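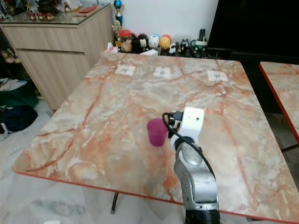
A marble-pattern table with a small pink cup on it.

Care of patterned table tops: revised guidance

The Landton furniture reuse store has revised its advice on cleaning and storing tables with a patterned top. The old sheet was written for plain varnished wood and gave poor results on printed and coated surfaces, which now make up a large share of what comes through the door. The new sheet applies from November and replaces both earlier versions.

Printed patterns sit under a clear protective layer. The layer resists water and most food stains, but it scratches easily and loses its shine when rubbed with anything abrasive. Scouring powder, wire wool and the green side of a kitchen sponge should not be used. A soft cloth, warm water and a few drops of washing-up liquid are enough for routine cleaning. Wipe along the length of the top, rinse the cloth, wipe again and dry at once.

Tea and fruit juice marks that remain after washing can be treated with bicarbonate of soda mixed to a thin paste. Leave for 20 minutes and lift off with a damp cloth. Do not scrub. Bleach will yellow some coatings and weakens the glue under the edge band.

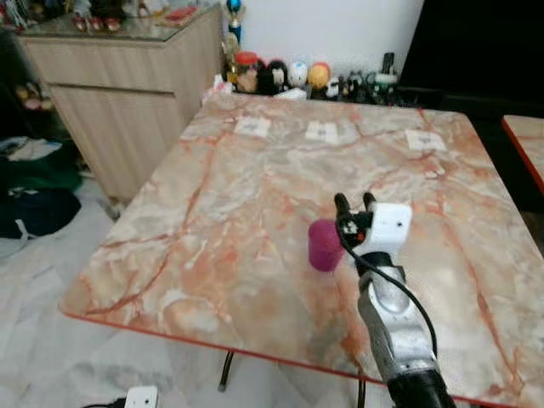

Edge bands fail before the surface does in most cases. Water gets in at the corners, the board beneath swells and the band lifts. Run a fingernail along the join twice a year. A loose section shorter than a hand's width can be reglued with contact adhesive and held with masking tape overnight. Longer sections should be taken off completely, the old glue scraped back and a new strip fitted. Tillier edging comes in 2 widths, and the narrower one suits most folding tables.

Hot pans are the other common cause of damage. Blistering cannot be repaired at home. Use a mat with feet, as a flat cloth mat traps heat against the coating.
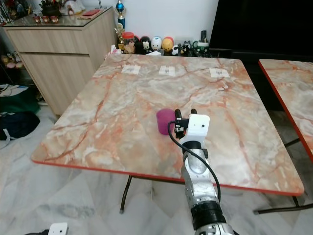

Folding legs need a drop of light oil at each pivot and a check that the locking bars seat fully. Replace missing rubber feet in sets of 4 so that the table stays level. Store folded tables upright, off bare concrete, with card between the tops.

Replacement feet and edging are listed under item 414 in the parts list. Prerkex glue is out of stock until further notice.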